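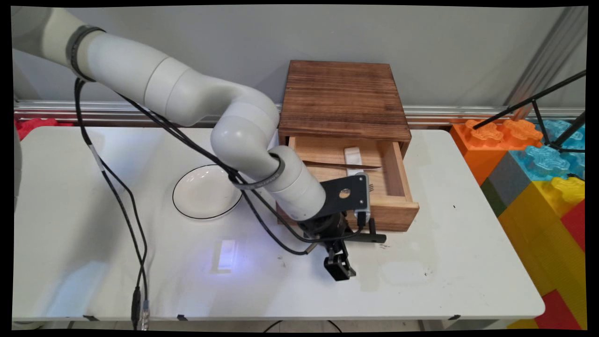 Photo: Zetville Archive of Public Life

The Zetville Assembly Ordinance is a law on public meetings and marches in the self-governing port territory of Zetville. It was passed by the territorial council in July and came into force on 9 Aug 2023. The ordinance replaced an older system, in which organisers only had to inform the police, with a system of permits. It is one of the most disputed laws in the territory since the end of direct administration from the mainland.

Background

Under the Charter of Zetville, residents have the right to gather peacefully and to publish their opinions. For many years the police accepted almost every notice of a march, and the usual route went from the ferry terminal through the Dreltance district to the council building. The situation changed after the dispute over the Gramton land transfer, when residents of the Gramton quarter blocked the harbour road on several evenings. The mainland government asked the council to make the rules on assemblies stricter. A first draft was withdrawn after opposition from lawyers and shop owners.

Contents

The ordinance requires a permit for any outdoor meeting of more than 12 persons. The request must be handed in at least three working days before the event, with a map of the route and the name of a responsible organiser. Religious processions, funerals and school events are exempt. The police may refuse a permit for reasons of public order, traffic or "relations with the central authorities". The last of these reasons is not defined in the text and has received the most criticism.

An organiser who holds a meeting without a permit can be fined up to 600 Zetville crowns. A person who organises a second meeting of this kind can be sent to prison for up to three months. Participants are not punished for attending, but they must leave when a police officer orders it.

Adoption

The bill was read and voted on in a single sitting. Opposition members left the chamber before the vote in protest against the short time for debate, and the text was approved without changes. The public gallery was closed during the sitting.

Reactions

The Dreltance Traders' Union, whose members had earlier placed posters in support of the Gramton residents in their windows, advised them to remove these posters until the meaning of the law was clear. The Leclerc Institute, a legal research body with its seat in the territory, published an opinion stating that the permit system was not compatible with the Charter. The council's legal office answered that the Charter allows limits on assemblies when they are set by law.

Supporters of the ordinance, among them the harbour employers, argued that the road blockades had damaged trade and that the earlier rules gave the police too little time to prepare.

Legal challenge

A group of residents brought a case before the Court of Appeal of Zetville, asking it to cancel the clause on relations with the central authorities. The court agreed to hear the case but refused to suspend the ordinance in the meantime.

See also
Charter of Zetville
Gramton land transfer
Politics of Zetville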